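Against the Kitchen Drawer

By Lamisi Quartey

I own 2 colanders and one opinion about them, and the opinion takes up more space. 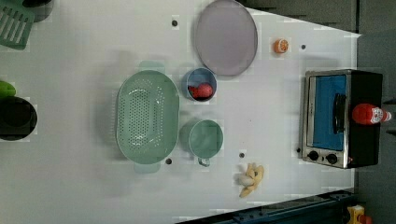 The gospel of the single-use tool

Every few years somebody decides that home cooks have been doing it wrong with a knife. In May I received a catalog from a store called Restero, all 174 pages of it, and learned that I had been slicing avocados like an animal. There is a tool for it. There is a different tool for mangoes, and the mango people seem very sure of themselves.

I don't blame Restero. They have rent to pay. I blame the rest of us, who believe a recipe will finally work once we own the right piece of plastic. I have a garlic press I bought in this spirit. It takes four seconds to use and ten minutes to clean, usually with a toothpick, while the knife sits on the counter looking smug.

What my aunt had

My aunt, Nana Tetteh, fed a house full of cousins with one big pot, one small pot and a spoon she could also use to get our attention. She measured rice with a chipped mug. When the mug broke she used another mug, and the rice was the same.

I once gave her a set of Motness measuring spoons. She thanked me and hung them by the back door, where they made a nice noise in the wind.

A modest proposal

Keep the colander. Pasta water is hot and I am no hero. Keep a measuring cup if you bake, and be honest about whether you bake. As for the rest, put it in a box and write the date on it. Mine says 2021-08-02 and lives on top of the fridge. So far I have gone back for the corkscrew, twice, and the lid of something I no longer own.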